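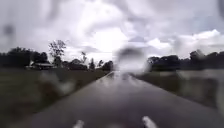

Vandbridge access road, wet-weather walkover, January
Inspector: Malsha Wanigasekara

1. Surface water: FAIL
Standing along the stretch by the trees. Last winter's form says "monitor." It has been monitored.

2. Verges, both sides: PASS
Soft. Keep the mower off until spring, whatever Andex says about its tires.

3. Surface condition: PASS, with comment
No potholes over the 47 mm limit. I found 2 that are clearly in training.

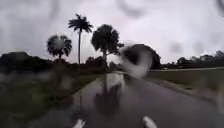

Item 1: water on the pavement, with trees reflected in it.

4. Drainage: FAIL
Nine gullies on the plan, almost all of them full of leaves. Sikder's invoice describes them as cleared.

5. Tree clearance: PASS
Nothing low over the pavement. The long straight

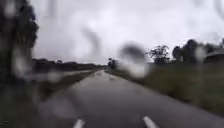
toward Juvdale gets the same pass, though I'd like the roadside trees checked again before the spring winds.

6. Signs: NOT CHECKED
Ran out of dry forms.

Next inspection: after the gullies are cleared again.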